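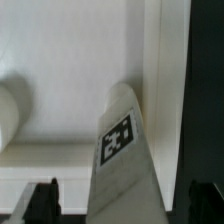 Rocío Condori thinks the whole question is badly put. Ask whether a machine can do chores and people picture a butler, she says, when what they should picture is a new hire on the first morning who has never seen a handle and has been told to get on with it. Some days the new hire is brilliant. Some days it closes its fingers on air and looks pleased.

We are looking for people to spend time with that new hire.

Chore Testers (part-time, paid)
Trametora household automation trials, fall round starting in October

Trametora tests whether robots can do the small jobs that fill up a home or the back of a store: opening and shutting things, putting stuff away, wiping down, folding, fetching. Our current answer is "sort of, if you're patient and nothing has been moved." We would like a better answer, and for that we need people who have done these jobs for years without thinking they were difficult.

You don't need an engineering background. We have engineers. One of them needed 17 tries to write down how to hang up a dish towel, and we suspect you could do better.

What you'd be doing
You'll do a chore yourself, at your normal speed, while we take notes. Then you'll watch a robot arm try the same chore and tell us where it went wrong, in plain words. "It grabbed too high" is useful. "It has no common sense" is true but we already have that one on file. You'll also reset the work area between tries, so expect to put the same item back in the same spot more often than dignity allows.

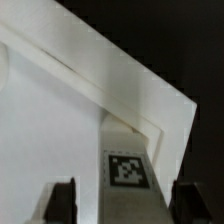 Marker between the gripper fingers, wrist view.

Sessions last 4 hours, with a real break in the middle. Most people do 2 sessions a week. Mornings fill up first; if you can work Monday evenings, say so and you will be loved.

Who we'd like to hear from
– Anyone who has cleaned houses or hotel rooms, stocked shelves, run a laundry or kept a kitchen going
– Parents and grandparents, whose qualifications we take as read
– Left-handed people, because our notes so far are embarrassingly right-handed
– People who think this is all nonsense. Skeptics write the best reports, and the last round gave them plenty of material

You should be comfortable standing for part of a session and saying the same thing several times without losing your temper. Swearing at the equipment is allowed. Pushing it is not.

What you get
Hourly pay, the same for every tester, on the books. Anyone who completes the full round also gets a $500 bonus. Coffee is made by a person, following an incident with the other method. We cover bus fare and parking.

Will I be training my own replacement?
We get asked this a lot and it's a fair thing to ask. At the present rate of progress, your replacement can shut some doors, slowly, if they're the right doors. We can't promise what comes later. We can promise that your written reports go into our results with the bad parts left in, and that you'll get a copy before they're published.

How to apply
Write to Gilberto Tello at the Trametora front desk. Skip the résumé. Tell him which chore you're best at, which one you hate, and when you're free. If you can explain in a few lines how you get a fitted sheet onto a mattress, please include that too. It won't affect your application, but two of us would really like to know.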